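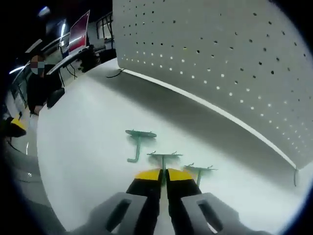

January, workshop notebook, Hawthorne footbridge and cycle ramp

Morning. Big day on the ramp model! Lise and I got the whole east side cut and laid out before lunch, and for the first time you can look along it at eye level and feel how the bend will work. Drawings never quite gave me that. The curve opens towards the canal just as you come off the steepest bit, so a tired rider gets the view and the easy gradient at the same moment. I'm very happy with this.

Scale is still 1:50. Kendra wanted 1:20 for the landing and I think she's right, but we should do it as a separate piece and leave the long model alone.

Ramp length on the current version is 306 metres including both landings. Last version was shorter and steeper and I don't miss it. Ülle rode the old towpath ramp at Starnau again with the cargo bike loaded and came back with a page of notes, all of it useful. Main points copied here so they don't vanish into her coat pocket:

– the hairpin is the problem, far more than the slope. With a long bike she has to put a foot down every time.
– people walking keep to the inside of the bend, which pushes riders out towards the rail exactly where they want to cut in.
– drain grating runs the same way as the wheels. Horrible.
– handrail light is lovely at dusk, keep something like it.

So: no hairpin anywhere, grating across the direction of travel, and the walking side stays on the outside of our curve all the way up. Arash isn't convinced about the last one. He thinks walkers will cross over whatever we paint, as the inside is the shorter line, and he wants a level change between the two. We mocked it up at full size on the floor with tape and offcuts. A kerb of 60 felt like a trip hazard, and the low sloped one was much nicer to push a bike over. Brittany walked it with the pram and hardly noticed it. Try again with a wheelchair before we fall in love with it.

11.40. Parapet. Zondar sent the new mesh samples and they're gorgeous, much finer than I was expecting. With the lamp behind, the tighter one goes almost solid when you look along it and nearly vanishes when you look square on. That means riders get a sense of enclosure and people stopped at the viewing point get the water. Taped strips of both along the card edge of the model to compare. Tight mesh wins for me, Lise prefers the open one on the north side where it's already dark under the trees. Could do both? Ask what the changeover detail would be at a post.

Post spacing. I had 800 between uprights from the very first sketch and never questioned it. Kendra's calcs say we can go wider with the deeper top rail. Drawing it up both ways tonight.

After lunch. Visit from the Karico people about the deck panels. They brought a full-width piece, and we took turns rolling over it on three different bikes like children. Grip is good with the surface soaked (we used the watering can, twice). It's noisier than I'd like, a sort of hum that climbs as you speed up. Arash loves the hum and says it will warn walkers better than any bell. I want to hear what it does with a dozen bikes at half past eight before I agree.

Panel joints need thought on the bend. Straight panels make a fan of little wedges on the outside edge. Options: cut every panel to a taper, or hide the wedge under the kerb. Lise sketched the second on the back of the delivery note and it's really clever, the kerb casting swallows the whole gap. Note pinned above the plotter, please don't recycle it!

Bike parking at the foot: 7 bays for cargo bikes in the current plan, with the ordinary stands behind. Ülle says the turning space in front is too tight and wants another 560 out of the planting bed. I think the planting bed can take it. Check against the tree roots on the survey.

To do
Redraw landing at 1:20 (Kendra)
Ask Zondar about posts where the mesh changes
Second floor mock-up, sloped kerb, wider walking side
Sound recording on the Karico panel, several bikes together
Lise's kerb detail into the section drawings
More spray mount, we're nearly out

17.15. Arash has just laid a strip of tracing paper under the model with the lamp low and the shadow of the parapet falls right across the ramp in thin bars. Too stripy for someone riding into the sun? Or beautiful? Both, I think. Need to look at it with the tight mesh on its own tomorrow, lamp at the winter angle and then the summer one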